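Tuesday, late

Rye again. Second try with the Jerudier flour and I think I got it this time, or nearly. Writing this fast before I forget what I did.

Starter fed at 7 last night. Smelled like apples this morning, good sign. Should of used it then but the bus was early and I had to run, so it sat till lunch. Came home, gave it a stir, went ahead anyway.

210 grams water, 70 starter. Rest by feel, more or less -- I know, I know. Wrote the flour on the back of the gas bill and now can't find the gas bill. Salt went in late. Caraway went in later, had to fold it through by hand and half of it ended up on the floor.

Dough very sticky. Rye never really stops being sticky, you just quit fighting it. Wet hands, scraper, in the tin. No shaping. Last month in Hebden the woman on the bread stall told me to smooth the top with the back of a wet spoon and that works, so doing it from now on.

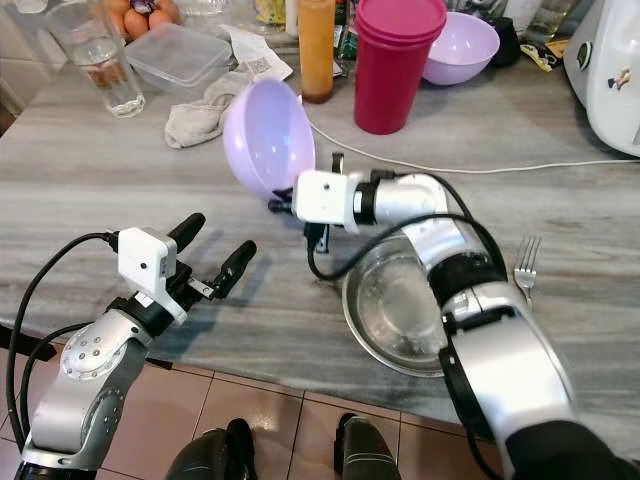
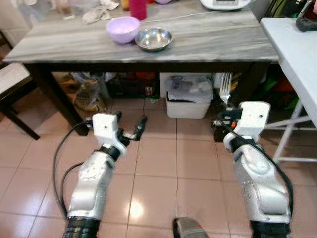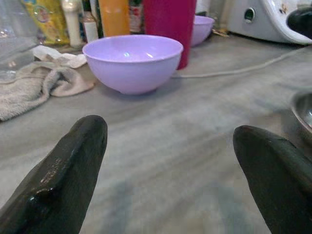

Lavender bowl in the first two, marble in the last one.

Proof took forever. Kitchen is cold now that it's October and the heating is still being weird. Put the tin on top of the boiler with a plate over it. Checked it too much. Little holes on top finaly showed up when I was on the phone to the bank -- on hold, the Gisix account thing, reference ends 2137, must call back. They want the form again. I sent the form.

Oven as hot as it goes, then down after the first bit. Forgot the tray of water. Remembered the tray of water. Burned my thumb on the tray of water. Not bad, ran it under the tap, fine.

Color is darker than last time, almost chocolate at the corners. Sounds hollow. Supposed to leave it a whole day before cutting and I lasted till after supper. Crumb a bit gummy in the middle, my own fault. Taste is really good though, sour but not the mean kind of sour. Had it with butter and the end of the smoked cheese. Two slices. Then another.

Things for next time: less water or longer bake, not both. Toast the caraway. Buy a new tin, the old one is flaking in one corner and I don't love that. Tiso had one in the window but it looked too long for the oven, need to measure.

Rained all evening. Didn't go for the walk. Read ten pages of the canal book and fell asleep on the couch with the lamp on, woke up with a stiff neck and teh bread still out on the board. Wrapped it in a towel.

Bank tomorrow. Also bins.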